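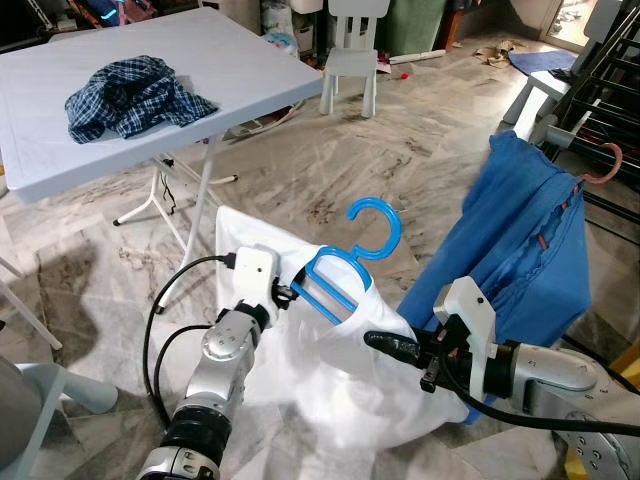

Mar 29, 2021

Shirts, hanging and collar notes

Moved the folding table further from the drying rack this morning. With the old spacing I kept catching sleeves on the bars when turning round with a shirt.

Order of work for now: shirt on the table, find the collar, hanger in through the neck, settle one shoulder, then the other, then across to the rack. Anong Boonchu does the second shoulder by pulling the side of the shirt out flat first and letting the hanger follow. I tried it her way on 11 shirts and will stick with it. Going in from the hem is slower and stretches nothing, but the hook snags on the lining of anything heavier.

Plain white cotton is the worst to read. I lose the edge of the neck in the folds. The navy check is easy, as the pattern shows which way the cloth has twisted, even when it has been dropped in a heap.

Hangers: the blue plastic ones from Markent are fine. The pink ones have a tighter hook and need a push to seat on the rack bar. Don't mix them in one batch if we are timing. Sirer quoted for 500 in one colour – too many, ask for 40.

Top button: leave undone for everything until April. Drikley want it fastened on their lot, so those go last.

To do
– tape the floor where the table legs go
– wash the white shirts again, unscented powder
– ring Alvarado re second rack

Recent entries
Towels, folding in thirds
Sock pairing, second go
Trouser clips and waistbands
Rack heights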